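Storage bin

A storage bin is an open-topped container, usually rectangular, in which things are put so that they can be found again. The second half of that definition is disputed. Bins are made of plastic, metal, wood, wire or cardboard, and are used in warehouses, workshops, schools and homes, where they are the main alternative to the floor.

Terminology

The words bin, tote, crate, tray and box are used loosely and with great confidence. In the stockroom trade a tote is carried and a bin stays where it is, but a tote that has stayed where it is for nine years is still called a tote by the person who bought it. Outside the United States a bin is also where the trash goes, a difference that has led to some unhappy misunderstandings during house moves.

Form

Most bins have four walls, a flat floor and a rim. The walls often lean outward slightly so that empty bins can be nested, a feature that works well until two of them have been nested over a winter. Some bins are split by a wall or a step into a front and a rear section. In theory each section holds a different kind of thing. The rear section fills first with whatever is wanted least.

A sloping panel is sometimes fitted inside so that small items slide toward the front, where a hand can reach them.

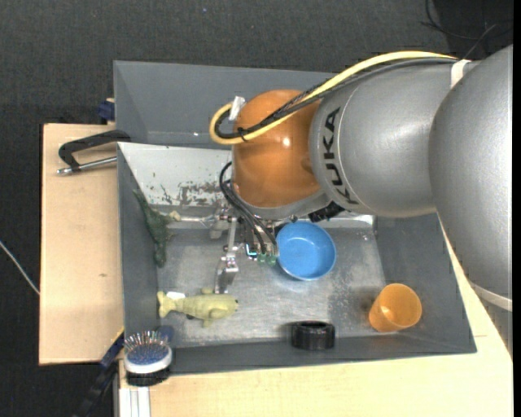 Wear shows first on the inside, on the floor and the lower part of the walls, where things are dropped, dragged and raked about. Scuffs and scratches do little harm. Gray is a popular color for bins, being the color they end up anyway.

Contents

The study of what bins contain is young. Valter Wikström, a retired stockroom manager from Sitbridge, spent a January emptying the bins of his own household and published the results as a pamphlet, The Ekström Shelf. He logged 1,029 objects in 40 bins, of which 61 were in the bin named on the label. The largest single class was "parts of something." Toys turned up in every bin in the house, including the one marked TAXES.

Ibsa Wako, writing in the Hakstead newsletter on 30 Sep 2020, objected that the survey left out anything that had fallen down behind the shelf. Wikström replied that he had looked behind the shelf once and did not intend to do it again.

Labeling

Labels may be printed, handwritten or remembered. The Jinby method, named after the street where it was first tried, puts the label on the short end of the bin and forbids the word "misc." Households following it have been known to switch to "various" within the month. Clear bins need no label in principle, though the view is generally of the underside of a blanket.

See also: Basket; Drawer, junk; Lid (missing); Shelf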